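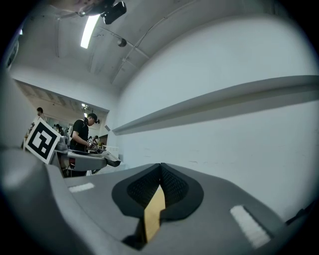
Workplace and Interiors: Opinion

6 minute read

The small table is the least discussed item in the institutional room. It is bought late, often from whatever remains of a furniture budget, and it is seldom mentioned in the plans that precede it. Chairs receive an ergonomic assessment. Desks are measured against the people who will sit at them. The small table arrives in a carton, is put together in a corridor, and goes wherever a space has been left.

This essay argues that the small table deserves better treatment, and that institutions which furnish shared rooms should settle its purpose before they settle its price. The argument rests on the experience of this department, which over the past year reviewed 13 shared rooms in the Kerr building and the annex at Brorport. The rooms differ in size and in use. Their difficulties were much the same, and a large share of them could be traced to surfaces.

A shared room needs places to put things down. The statement is plain enough to seem unworthy of print, yet the furnishing standard under which the Kerr building was equipped makes no provision for it. The standard lists seating, lighting, storage, and display. It allows one table for each room of modest size and is silent on what the table is to hold. The consequence may be observed in any of the rooms by the middle of the morning. Bags go on chairs. Coats go over the backs of chairs. Papers go on the windowsill, and from the windowsill to the floor.

The usual response is a notice asking users to keep the room tidy. This department has issued such notices and does not intend to issue more of them. A request for tidiness presumes that each object has a proper place to which it might be returned. Where no place has been provided, the request asks people to carry their belongings in their hands.

We would therefore separate two duties that are commonly given to one table. The first is the duty of work: to hold the object under attention, with clear space on every side of it. The second is the duty of support: to hold the cup, the spare part, the charger, and whatever else must be within reach. A table that performs both will in time perform only the second, for the simple reason that support expands. Anyone who has tried to open a large drawing on a coffee table will know how this goes.
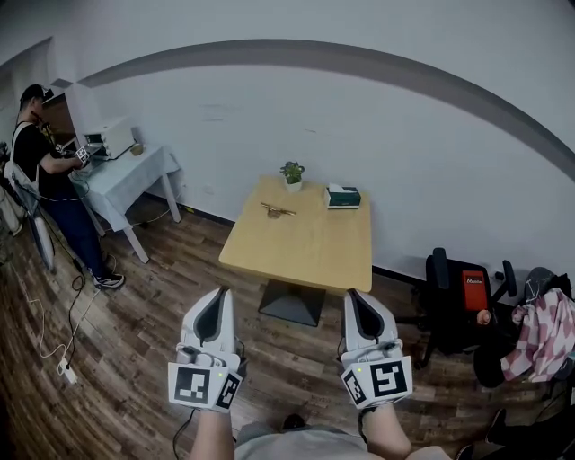
Department of Shared Spaces and Furnishings

The square table in light wood, on its dark gray pyramid-shaped base, is a good instance of the first kind. A single base under the center leaves the sides open, and a person may stand at it from any direction without meeting a leg. The top carries a small green plant in a white pot and a tissue box, both kept toward the back, with a flat gold-colored metal piece lying in the middle. We consider this a sound arrangement. The items of comfort have been given the rear of the table, and the center is left to the matter at hand.

The side table with the white drape is an instance of the second kind, and it is here that opinion in the department is divided. Some of our colleagues hold that a draped table looks temporary and invites careless use. The present author takes the contrary view. A cloth makes a modest table presentable, can be laundered, and spares the top from scratches and rings. A white box-shaped machine and a small beige cup share that surface, and neither would be better placed on the square table. The proper criticism concerns height. A man of ordinary stature should not have to bend in order to use a surface that he uses standing, and the man in the black T-shirt is bent slightly over his. When the Clondis side tables are next due for replacement, the taller version ought to be preferred, even at the cost of some uniformity with the seating.

The two chairs against the wall raise a related question. One is a black office chair with an orange-red tag on its backrest; its neighbor is draped with a pink-and-white patterned cloth. It has long been the custom in this institution to regard chairs at the wall as surplus and to remove them at the annual review. In February the review proposed the removal of every such chair from the Kerr building. The proposal should be declined. A chair at the wall is a seat in reserve, and it is also a shelf, a coat stand, and a place for a cloth that has no other home. To remove it without providing a substitute merely sends those things to the floor, where a black item already lies in the corner on the right.

The floor itself merits a paragraph. The wood-plank finish, with its alternating light and dark boards, was criticized at the time of its selection as too busy for a place of work. Experience has been kinder to it than its critics were. The variation conceals ordinary wear between cleanings, and it relieves a room in which the walls are white. What it cannot conceal is cable. Black and white cables lie tangled across the planks toward a white power strip, and no finish available from any supplier would improve matters. Cable is the one form of disorder for which the department, and not the user, must accept full responsibility. Outlets were placed at the perimeter of these rooms on the assumption that equipment would stand against the walls. Equipment is used where people gather, and people gather at the table.

Two remedies have been put forward. The first is a floor outlet beneath each central table, which would require lifting the planks and which the Brorport annex, on its present lease, does not permit. The second is the Hullix cable channel, a low cover that may be laid across a floor and taken up again. Our estimate for the channel is 200 dollars a room, against which may be set the 100 dollars a room now spent each year on replacing damaged leads and strips. The channel is not handsome. It should be adopted all the same, beginning with the 6 rooms in which cables cross a walking route.

Something should be said on the subject of decoration, because it is the usual casualty of any exercise of this sort. A furnishing review has a natural appetite for removal, and a potted plant is easily removed. We would urge restraint. The wide dark gray stripe that curves across the upper wall was, in its day, thought an extravagance. It costs nothing to keep, it occupies no surface, and it gives the eye somewhere to rest above the level of the furniture. A plant takes up a few inches at the back of a table. Rooms stripped of such things are no easier to work in, and in our experience they are treated with less care by those who use them.

The recommendations that follow from all this are modest. Each shared room should have one table reserved for work and at least one smaller surface for support, the latter at standing height where the work is done standing. Chairs at the wall should remain until hooks or shelves have been installed in their place. Cable should be covered wherever it crosses a route. Plants, tissues, and similar provisions should be regarded as part of the furnishing and entered in the room inventory under that heading.

It may be objected that a standard so permissive is hardly a standard. The department has heard this objection and respects the concern for consistency from which it proceeds. Consistency is of real value in purchasing, where it lowers cost and simplifies repair. It is of less value in arrangement, which depends on the work being done and on the people doing it. The revised text will accordingly fix the dimensions of tables and leave their position to the users of each room. Comments on the draft may be left at the Kerr building reception desk until the end of the month.

Receive our essays by email. By subscribing to the newsletter you agree to our privacy notice. You may unsubscribe at any time.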